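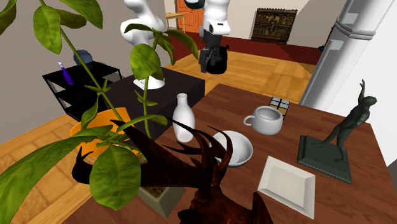
Figure 3. Potted plant and antlered sculpture, with a robot arm holding a black kettle.

4. Do explanatory plaques change minds?

The usual compromise in a fight over a public monument is the second plaque. The statue stays where it is, and a panel goes up nearby telling passers-by what the first inscription left out. Councils like this because it is cheap and can be announced quickly. Historians often like it because it gives them something to write. Whether it does anything for the people who walk past is a separate question, and the evidence offered so far is thin.

The study most often cited in favor is Damgaard's survey in Munum, where a panel was placed beside the statue of a former governor in March. Interviewers spoke to 242 adults in the square, and 107 of them said they had read the panel. Readers were more likely than non-readers to agree that the governor's record was "mixed." Damgaard takes this as a sign that the panel works. We are not convinced. People who already had doubts about the governor had more reason to walk over and read a panel about his faults, and the survey did not ask anyone what they thought before it went up. The gap between the two groups could have been there all along.

There is also trouble with the word "read." The Munum panel runs to 200 words in small type, set low on a stone post. Interviewers accepted a plain yes and did not ask what the panel said. Anyone who has been stopped on the street and asked whether they read the sign behind them knows how tempting it is to say yes. A single follow-up question about the content would have helped a great deal. It would also have shrunk the group of readers, perhaps to a size too small to say much about.
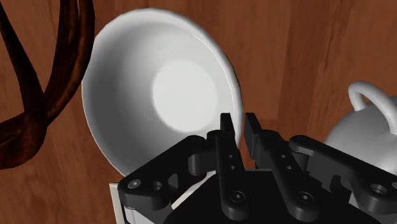
Figure 4. White bowl, tilted, over a wooden tabletop.

The Fevedo case is weaker still. Its supporters point out that the number of complaints sent to the town hall dropped after the panel was put up. So it did. But the local paper had stopped covering the dispute by then, and the main group calling for removal had moved its campaign to the county level. Complaints to a town hall measure how annoyed people are and whether they think writing a letter is worth the stamp. A drop could mean that residents were satisfied. It could just as well mean they had given up on the town.

Cost is the argument we hear most from officials, and it deserves a closer look than it gets. The Fevedo panel was budgeted at 2000 euros. That figure covers the metal and the mounting. It leaves out the staff time spent on drafts, the two rounds of public comment, and the legal review after a descendant of the general objected to the word "brutal." The final text says "harsh." None of these hours appear in the town's accounts, so the claim that a panel is cheaper than moving the statue into storage has never been tested there.

Heiskanen reports a more careful design, with interviews both before and after a panel was installed in Zeketti. The change in opinion was small and went in both directions. Some residents came away thinking better of the man on the pedestal, which the authors of the text had not planned for.
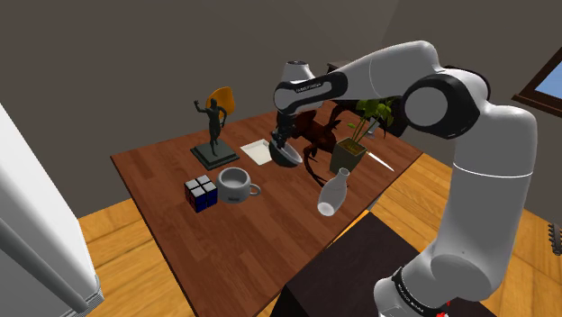
Hrefna Hallgrímsson, commenting on a draft of this section, objects that we ask too much of a piece of metal. In her view a panel is a statement by the town about itself, and a town may wish to correct the record in public even if no opinion shifts at all. She adds that the original inscriptions were never held to any such test.

We accept the second point in full. Nobody surveyed the square when the governor was put up, and his supporters did not have to show that bronze persuades. The first point is harder to accept as it stands, for a practical reason: councils do not sell panels to voters as statements. The Munum resolution promises to "inform residents and heal division," and the Fevedo one uses almost the same language. Claims of that kind can be checked, and the two towns that made them did not check. Until someone repeats the Zeketti design in a larger place, with a question about what the panel says, we would treat reported success as hearsay.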